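Newsletter > October > Around the Building

Hard Water at Steltham Court: What the Test Found and What Happens Next

Several residents wrote to the office over the summer about chalky deposits on faucets, slow shower heads and kettles that need descaling every few weeks. The management office had the water tested at the main inlet and at two apartments on the upper floors. The results came back the same at all three points. Our water is hard, at 15 grains per gallon. It is safe to drink, and the hardness comes from calcium and magnesium picked up from the ground before it reaches us.

The old softener in the basement was taken out of service when the boiler was replaced, and it was never reconnected. Ivar Solheim from Gilchrist Plumbing looked at it in the spring and advised against repairing it. The resin tank is cracked at the fitting and the valve head is no longer made.

Spots on glass and tabletops are the most common complaint. They are minerals left behind when water dries in place. On windows and glass doors, wipe with equal parts white vinegar and water, leave it for a minute, then rinse and dry with a cloth. Do not use vinegar on marble or other natural stone.

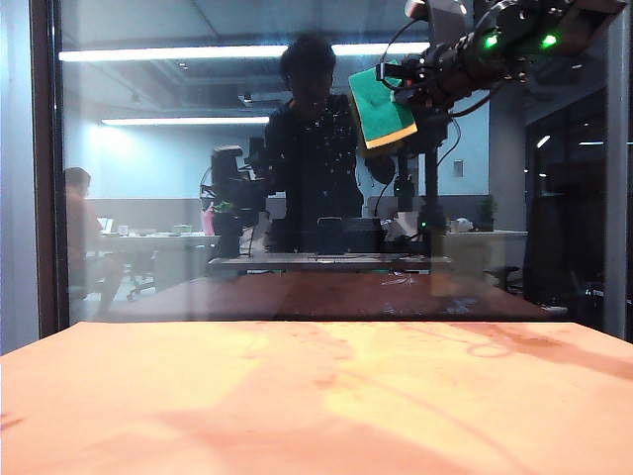 What the office is doing

A new softener will be installed in the basement next to the meter room. The unit is a Terent 2, supplied and fitted by Gilchrist. It will treat the hot water only. Cold water to the kitchens and the outdoor taps will stay as it is, so residents who prefer the taste now will notice no change at the kitchen cold tap.

The work needs the hot water turned off from 9 a.m. to 3 p.m. on one day. Notices will go up in both lobbies and by the mailboxes before the shutoff. Please leave hot taps closed during that time. When service comes back, run the bathtub tap first for a few minutes before using the shower, so that any loosened scale goes down the drain and stays out of the shower head.

The cost is coming out of the reserve fund. There is no special charge. Salt will be delivered to the loading door on Trulier Street, and the delivery truck will need the two spaces nearest the door kept clear.

Looking after your own fixtures

Shower heads can be soaked overnight in a bag of white vinegar tied on with a rubber band. Faucet aerators unscrew by hand in most units. If yours is stuck, call the office and we will send someone up with the right wrench. Sinks and tile can be cleaned with dish soap and an ordinary sponge. 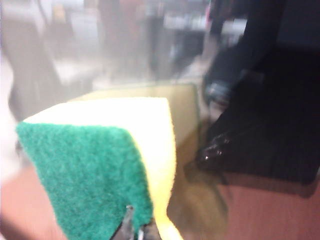 Keep the rough side off chrome and acrylic tubs, where it leaves fine scratches that hold more scale later. Dishwashers with a built-in salt compartment should be set for hard water, and the setting is in the manual under water hardness. If your dishwasher connects to the hot line, lower the setting once the new softener is running.

Anyone who would like a copy of the water report can ask at the office or call extension 538.

Recent items
Bike Room Keys: Old Tags Stop Working
Hallway Painting, Floors 3 and 4
Recycling Pickup Moves to the Trulier Street Side
Lost and Found
Storage Locker Waiting List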